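Company > Who we are
Reading time: 2 minutes

About Stovine

Stovine compares grippers, arms and controllers for companies that run server rooms and equipment racks. Ehsan Pakzad and Marjan Shokri started the company after years of buying hardware that looked fine on paper and then didn't fit the job. We don't sell hardware and we take no commission from those who do.

Most of our comparisons begin in simulation. We model the room, the rack and the arm, then try each gripper against the same rack before anyone orders parts.

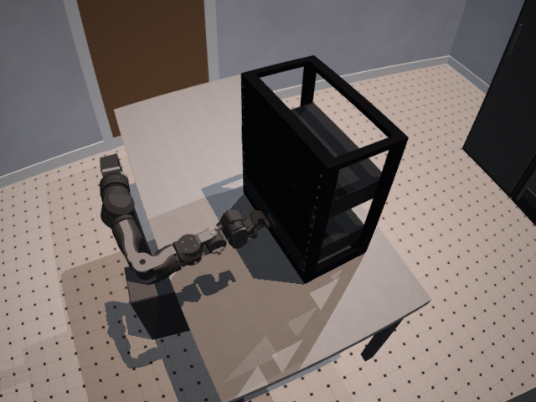 Do you test in simulation only?
We start there and finish on real equipment. A gripper that does badly in the model is dropped from the list, and the rest go to our bench for 1000 cycles each.

Ehsan runs the simulation work. He sets the approach angles and keeps them the same for every gripper - otherwise the results can't be compared. Marjan handles the bench and writes the reports.
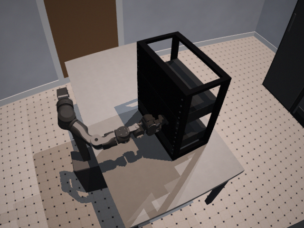

How long does a comparison take?
A standard one takes 21 working days from the time we receive your rack drawings. Adding a second arm or controller makes it longer.

Our current project, Guvama, looks at two-finger grippers near rack side panels. We also check camera positions, including low ones, to see how much of the gripper stays in view.

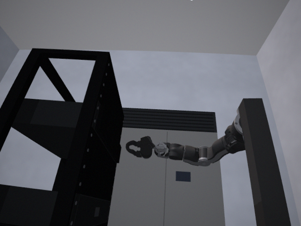
Guvama simulation: gripper beside the rack, low camera view

To ask about a comparison, write to Marjan with your rack drawings and the name of your controller.

Page updated 6 February 2023

This site uses cookies to remember your settings. Accept | Manage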